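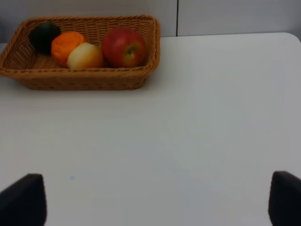

Capítulo 6

Armazenamento pós-colheita de frutos frescos

6.1 Introdução

O fruto destacado da planta continua a ser um organismo vivo. Deixa de receber água, sais minerais e fotoassimilados, mas mantém a atividade respiratória, a transpiração e, em muitos casos, a síntese de etileno. O intervalo entre a colheita e o consumo é, do ponto de vista fisiológico, um período de consumo de reservas, cuja duração depende da espécie, da cultivar, do estádio de maturação na colheita e das condições em que o produto é mantido.

Este capítulo trata dos processos que determinam a perda de qualidade nesse intervalo e dos parâmetros de armazenamento que permitem controlá-los. As operações de colheita propriamente ditas foram objeto do Capítulo 5. O dimensionamento de câmaras frigoríficas é retomado no Capítulo 8, onde se apresentam os balanços térmicos completos.

Pressupõe-se que o leitor domina as noções de pressão de vapor, umidade relativa e calor específico. A tabela psicrométrica do Anexo B será usada em vários exercícios.

Objetivos do capítulo

Ao final do estudo, o leitor deverá ser capaz de:
- distinguir frutos climatéricos de não climatéricos e indicar as consequências dessa distinção para a colheita e o armazenamento;
- calcular a perda de massa de um lote;
- estimar o efeito da temperatura sobre a taxa respiratória por meio do coeficiente Q10;
- reconhecer os sintomas de dano por frio e propor faixas de temperatura adequadas;
- avaliar a compatibilidade entre espécies armazenadas em um mesmo ambiente.

Termos-chave: respiração, climatério, etileno, transpiração, déficit de pressão de vapor, Q10, dano por frio, atmosfera modificada.

6.2 Respiração

A respiração aeróbica é a oxidação de substratos orgânicos, sobretudo açúcares e ácidos, com consumo de oxigênio e liberação de dióxido de carbono, água e energia. Tomando a glicose como substrato, a equação global é:

C6H12O6 + 6 O2 → 6 CO2 + 6 H2O + energia

Parte da energia é conservada em ligações químicas e utilizada na manutenção dos tecidos. O restante é dissipado na forma de calor, denominado calor vital. Em uma câmara carregada, o calor vital soma-se à carga térmica proveniente das paredes, da renovação de ar e do próprio resfriamento inicial do produto.

A taxa respiratória é expressa em miligramas de CO2 por quilograma de fruto por hora. Mede-se em sistema fechado, pelo acúmulo do gás em recipiente hermético durante um intervalo conhecido, ou em sistema de fluxo contínuo, pela diferença de concentração entre a entrada e a saída. O sistema fechado é mais simples, porém exige intervalos curtos: o acúmulo excessivo de CO2 e a depleção de O2 alteram o próprio fenômeno que se pretende medir.

Quando a concentração de oxigênio cai abaixo de um limite crítico, próprio de cada produto, o metabolismo desloca-se para a via fermentativa. Acumulam-se etanol e acetaldeído, com alteração de sabor e odor. Essa condição ocorre com frequência em embalagens plásticas sem perfuração mantidas à temperatura ambiente.

6.3 Frutos climatéricos e não climatéricos

Os frutos climatéricos apresentam, no início do amadurecimento, um aumento acentuado da taxa respiratória, acompanhado de produção autocatalítica de etileno. Pertencem a esse grupo o abacate, a banana, a maçã, a manga, o mamão e o tomate. Podem ser colhidos após atingirem a maturidade fisiológica e amadurecer fora da planta.

O abacate constitui um caso particular: em geral, não amadurece enquanto permanece ligado à árvore, e o amolecimento da polpa só se inicia depois da colheita. A cor da casca serve como indicador em algumas cultivares, nas quais passa do verde ao roxo-escuro ou quase preto, mas não em outras, que permanecem verdes mesmo quando maduras. Para estas, recorre-se ao teor de matéria seca ou à firmeza da polpa.

Os frutos não climatéricos exibem declínio gradual da respiração após a colheita e não desenvolvem novo aumento de doçura. A laranja, a tangerina, o limão, a uva, o morango e o abacaxi são exemplos. Devem ser colhidos em estádio próximo ao de consumo. A aplicação de etileno em citros degrada a clorofila da casca e expõe os carotenoides, processo conhecido como desverdecimento; a composição interna do fruto sofre pouca alteração. A cor alaranjada, portanto, não é indicador suficiente de maturação interna, que se avalia pela relação entre sólidos solúveis e acidez titulável.

6.4 Transpiração e perda de massa

A perda de água é a principal causa de redução de massa no armazenamento. O fluxo de vapor é proporcional à diferença entre a pressão de vapor nos espaços intercelulares, próxima da saturação, e a do ar circundante. Essa diferença recebe o nome de déficit de pressão de vapor (DPV).

Para uma dada umidade relativa, o DPV cresce com a temperatura. Um fruto ainda quente colocado em câmara fria perde água com rapidez, mesmo com umidade relativa elevada, até que sua temperatura se iguale à do ar - daí a importância do pré-resfriamento.

Fatores do produto que influenciam a transpiração:
- relação entre superfície e volume;
- espessura e composição da cutícula;
- presença de lesões mecânicas;
- presença de pedúnculo ou cicatriz peduncular.

A perda percentual de massa é dada por:

PM = 100 × (m0 − mt) / m0

em que m0 é a massa inicial e mt a massa no instante t.

Exemplo resolvido 6.1

Um lote de laranjas com massa inicial de 3.008 kg foi recebido no entreposto de Godoy e mantido em câmara de ar refrigerado. No fim do período, a massa era de 2.915 kg. Determinar a perda percentual.

Resolução: m0 − mt = 3.008 − 2.915 = 93 kg. PM = 100 × 93 / 3.008 = 3,09%.

O resultado inclui a perda de carbono por respiração. Em citros essa parcela é pequena diante da perda de água, e costuma ser desprezada nos cálculos de rotina.

6.5 Efeito da temperatura

A temperatura é a variável de maior peso no armazenamento. Seu efeito sobre a respiração é descrito pelo coeficiente Q10, razão entre as taxas medidas em duas temperaturas separadas por 10 °C:

Q10 = (R2 / R1)^(10 / (T2 − T1))

Dentro da faixa fisiológica, os valores de Q10 situam-se comumente entre 2 e 3. O coeficiente não é constante: tende a ser maior em temperaturas baixas e a diminuir à medida que a temperatura sobe. A extrapolação para fora do intervalo medido não é recomendada.

O limite inferior é imposto pelo congelamento dos tecidos e, nas espécies de origem tropical e subtropical, pelo dano por frio, que se manifesta acima do ponto de congelamento. Os sintomas compreendem depressões na casca, escurecimento da polpa, amadurecimento irregular e maior suscetibilidade a fungos. Surgem muitas vezes somente após a transferência do fruto para a temperatura ambiente, o que dificulta o diagnóstico durante a estocagem.

6.6 Acondicionamento e compatibilidade

Recipientes vazados, como caixas perfuradas e cestos trançados, favorecem a troca de calor com o ar e evitam a condensação sobre a casca. Em contrapartida, não oferecem barreira à perda de água. Superfícies internas ásperas podem causar abrasão, e recomenda-se o uso de forro em frutos de casca fina. A altura de empilhamento deve respeitar a resistência das camadas inferiores à compressão.

O armazenamento conjunto de espécies exige compatibilidade em três aspectos: temperatura, umidade relativa e etileno. Frutos que emitem etileno em quantidade apreciável aceleram o amadurecimento de outros que lhe são sensíveis. Em exposição de curta duração, no varejo ou no domicílio, a mistura é tolerável; em câmara, por semanas, resulta em perdas.

6.7 Exercícios

1. Uma amostra de 107 frutos foi dividida entre as câmaras Zinov e Dretex, ambas a 5 °C, com umidades relativas diferentes. Indique quais medições seriam necessárias para comparar a transpiração nas duas câmaras.

2. A taxa respiratória de um fruto é de 12 mg de CO2/kg·h a 5 °C e de 30 mg de CO2/kg·h a 15 °C. Calcule o Q10 e estime a taxa a 10 °C.

3. Explique por que uma tangerina colhida precocemente pode adquirir cor comercial sem adquirir sabor adequado.

4. O entreposto de Susbridge dispõe de uma única câmara e recebe abacates e laranjas. Discuta os riscos do armazenamento conjunto por três semanas.

5. Com a tabela do Anexo B, calcule o DPV entre um fruto a 25 °C e o ar de uma câmara a 5 °C com 90% de umidade relativa. Repita o cálculo com o fruto a 5 °C.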